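Section 4. Setting Up the Wire Rack and the Fruit Basket

Before you start

This section covers the black wire-mesh rack with the wooden base panel and the shallow yellow basket that goes in front of it. The earlier Clurnell guide gave the job two lines and a promise that it would take no time at all. Allow 20 minutes for the first try. You may finish sooner, but don't plan your afternoon on it.

You will need:

The rack and its base panel
The basket
A dry cloth
A tape measure
Play fruit, or real fruit if you would like to eat some of it later
A table that doesn't rock

You won't need the adhesive pads that come in the Buswood accessory packet. The packet says they "improve the display." I have used them on two tables and what they improved was my skill at scraping glue. Put them in a drawer.

4.1 Choosing the table

1. Pick a table with a flat top. Set your palm on each corner in turn and lean a little. If it rocks, fix that first. A folded piece of card under one leg is fine for a day and no good for a month.

2. Wipe the top and let it dry. Crumbs under the base panel will make the rack lean, and you will blame the rack.

3. Measure 12 inches of clear depth from the back of where the rack will stand to the front of where the basket will end. Some people manage with less. They are also the people who write in to say the basket keeps getting knocked off.

Note: A white or pale table makes yellow plastic easy to see from across the room. It also shows every smear. The sales page mentions the first of these.

4.2 Standing the rack

1. Take the rack out of its wrapping and check the mesh for bent wires. Run a cloth over it before you use your bare fingers. If the cloth snags, you have found a rough end.

2. Check that the wooden base panel sits flush. Press down at both ends. If one end lifts, turn the rack around and try again before you decide the panel is warped.

3. Stand the rack toward the back of the table with its long side facing you. Line it up with the table edge by eye, step back, and line it up again. A level won't help you here, whatever the leaflet says about using one.

4. Give the top of the rack a light push from the front. A small sway in the mesh is normal. If the base slides, the table is still damp or dusty, so go back to 4.1.

Caution: Do not lift the rack by the mesh once anything is hanging on it. Lift from the base panel with both hands.

Caution: The rack is not a bookend. Pollock's catalog shows it holding up a row of hardbacks. I tried this with a much shorter row and would not do it again.

4.3 Placing the basket

1. Set the basket down empty in front of the rack. Leave a finger's width between the two so the rim doesn't scrape the mesh each time you pull the basket forward.

2. Center it. The round corners make this harder than it sounds, as there is no sharp edge to line up with anything. Use the middle of the rack as your guide and forget the corners.

3. Look down into the basket for loose bits of plastic left in the grid. New ones sometimes have them. Poke them through with a toothpick and throw them out.

4. Put in the large, awkward piece first. With this set that means the banana. Lay it along the basket and let it find its own resting place.

5. Add the apple next to it. If the apple rolls, move the banana against it. Don't wedge either one so tightly that the basket comes up with the fruit when you lift it out.

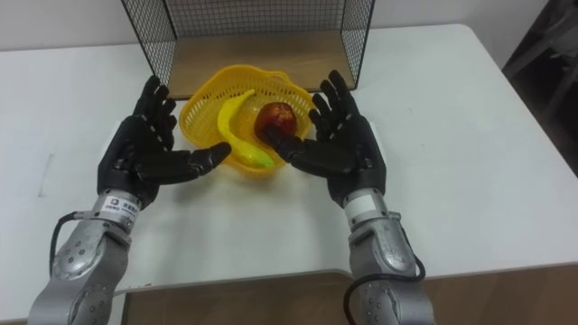
6. Stop there for the first day. The temptation is to keep filling, and the maker of the set would love to sell you the grapes. A shallow basket has low walls, and whatever you pile above the rim will end up on the floor sooner or later.

Note: The grid in the walls is said to "keep fruit fresher." For toy fruit this is plainly nonsense. For real fruit I have my doubts too. I kept bananas in one of these and more of the same bunch in a plain bowl, and they went brown together. The openings do make the basket easy to rinse.

4.4 Checking reach and clearance

1. Bring your hands in from either side of the basket, palms facing each other, and see whether you can reach the fruit without brushing the rack. Your fingertips will want to go up and back toward the mesh. If they hit it, slide the basket forward an inch.

2. Pick up the apple and put it back. Then do the same with the banana. If either one catches on the rim, turn the basket a quarter turn and try again.

3. Lift the whole basket with both hands and set it down in the same spot. Do this a few times. If you can't find the spot again, put a small pencil tick on the table at each front corner. Masking tape works too, but it leaves a mark on some finishes.

4. Ask someone shorter or taller than you to try. An arrangement that suits the person who set it up may be a nuisance to everyone else in the house.

Caution: Watch small children around any play fruit. Check for cracks, chewed stems and loose pieces before each use, and throw out anything broken. Glue is not a repair for something that goes in a child's mouth.

4.5 Cleaning

1. Take out the fruit and wash the basket in warm water with a drop of dish soap. An old toothbrush gets into the grid. The special brush sold by Javen under part number 2452 is an old toothbrush with a longer handle and a higher price.

2. Dust the mesh with a dry paintbrush, working from the top down.

3. Wipe the wooden base panel with a cloth that is barely damp, then dry it at once. Do not stand the rack in the sink. I know it would be quicker.

4. Let everything dry before you put it back together.

Note: The dishwasher question comes up a lot. The leaflet says the basket can go on the top shelf. Mine came out with a slight twist in it and now sits on three corners. Yours may do better, but I wouldn't bet a basket on it.

4.6 If something isn't right

The rack leans. Look under the base panel for grit. Check the table next, and the panel last.

The basket slides. Dry the bottom of it and dry the table. If it still slides, a piece of rubber shelf liner cut smaller than the base will hold it. Keep the liner out of sight under the basket or it will collect fluff.

The apple won't stay put. Lay a folded napkin under it. A second apple also does the job, if you have one.

The mesh squeaks. Find out which wire is rubbing before you reach for oil. Usually something hung on the rack is pulling it sideways. Oil on mesh picks up dust and you will be cleaning it until November.

The colors don't match the ones on the box. They never have.

Spare parts and further reading

Replacement base panels are listed on page 126 of the full guide, along with the screw sizes. The sizes given in older printings were wrong, so measure the screw you have before you order. Baskets are not sold separately, although a plain kitchen basket of similar size does the job just as well.

Section revised Aug 6, 2026 by Aslak Myklebust. Corrections are welcome, especially from anyone who has made the adhesive pads work - please say which table you used and whether you ever got them off.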